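Pao-chu Tai
2/15/22

1/ Got my renewal notice for the car this morning. Premium went up 19 percent. No tickets, no claims, same car, same address. Posting what I did about it in case you have one of these sitting on your counter too.

2/ I read the whole thing over breakfast before I called anybody. The increase is on page 3, in a table. The cover letter only says "your updated rate."
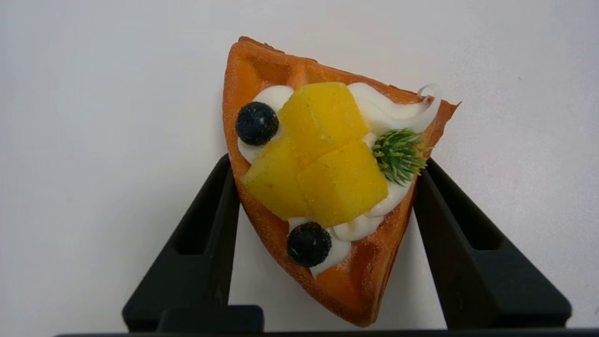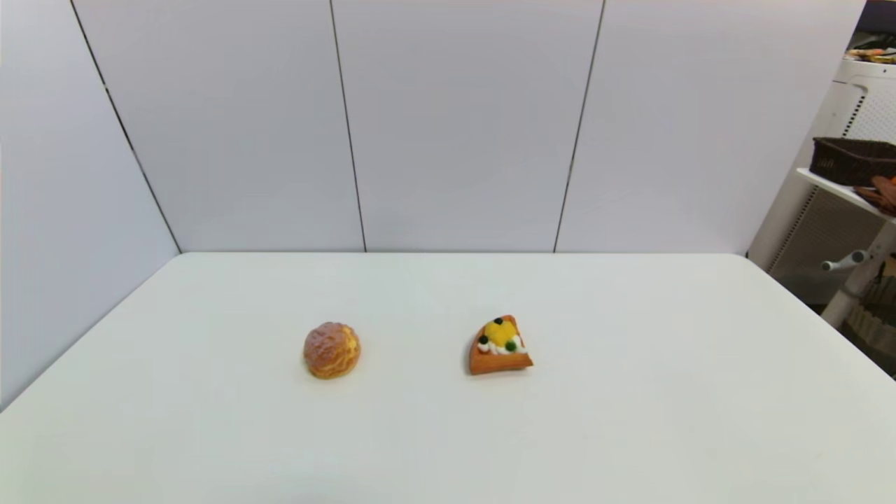

3/ First call was to Grovberg, my insurer. On hold for a while. The rep said rates went up for my whole zip code because repair costs are up. She could not take that off.

4/ She did find that they had me down for my old commute. I used to drive to the Annan office every day. Now I go in twice a week. Changing the yearly mileage took 6 points off the increase.

5/ Nobody asked me about mileage when I switched jobs last May. You have to tell them. Look at the declarations page, it should list the miles they think you drive.

6/ Second call was to Vudutier for a quote. Cheaper by a little, but the deductible was double and there was no rental coverage. Make sure the limits match before you compare the totals. I had to ask for the quote again with the same numbers.

7/ With matching coverage they came out higher than Grovberg. So I stayed.

8/ A few people asked about the plug-in trackers. My sister has one in her car in Buda. It marks her down for hard braking, and she drives the frontage road at rush hour, so she brakes hard a lot. Her discount was 3 percent the first term. I passed on it.

9/ Also dropped roadside assistance. I already have it through my credit card and was paying twice.

10/ New bill is still higher than last year. I have until the end of the month to pay in full, and paying in full skips the installment fee.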